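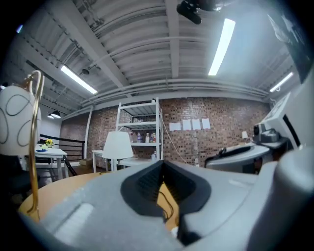

How to hang paper sheets on a bare brick wall without drilling

Brick walls look very nice in a room, but they are not friendly to paper. The surface is rough, there is a little dust on it always, and the mortar lines are lower than the bricks. Normal tape from the office drawer holds for one evening and in the morning the paper is on the floor. I have hung plans, recipes and calendars on brick for several years, first in a rented flat and now in our small workroom in Miranda, and I want to share the way which works for me.

What you need

Plain white paper, A4. Heavier paper is more beautiful but it falls sooner. I would not go over 200 grams.
A dry brush, for example an old one for painting.
A cloth, slightly damp.
Strong paper tape, or the removable mounting strips from Mokeo.
A pencil and a long piece of string.
A lamp which you can move near the wall.

Step 1. Choose the place

Look first where the cables go. If a cable hangs down the wall, keep the sheets on the other side of your shelves, otherwise every time you move the cable you will pull the paper too. Stay also away from a radiator. Warm air lifts the corners.

If you have an open metal shelf against the wall, the space directly beside it is good. You can stand in front of it and read, and the things you need are near your hand. Do not put sheets behind the shelf, even if it has no back. You will not read them between the bottles.

Step 2. Clean the bricks

Brush the wall from the top to the bottom. Then go over it one time with the damp cloth and wait until it is fully dry. I leave it overnight, but in July a few hours were enough. If the brick is painted, be careful with the brush, old paint comes off in small pieces.

Step 3. Make the line

Do not trust the mortar lines, in old houses they are often not straight. Fix the string with two bits of tape at the height of your eyes and stand back to the door to look at it. When it seems right from there, it is right. For me the top edge of the paper is at 66 inches, but I am not tall.

Step 4. Fix the sheets

Put tape on the two upper corners, on the back of the paper, and press each corner in the middle of a brick, never on the mortar. Press with the thumb and count slowly to 8. Begin with the middle sheets and continue to the sides, so the row stays in the centre of your space. Leave two fingers of air between one sheet and the next.

One sheet in a row often sinks a little lower than the others after some days. Take it down completely and use new tape. Pushing the old tape back up does not help.

Step 5. Check the light

Switch on the lamp and read the sheets from where you will normally sit or stand. With a drum shade the light goes mostly up and down, so a lamp too close makes a bright spot and leaves the text dark. Move it half a metre and try again.

Taking the sheets down

Pull the tape slowly downwards, along the wall. If some glue stays on the brick, let it dry and rub it with the brush. I tried also the Sudis cleaning spray, and it left a pale mark which I still see in the mornings.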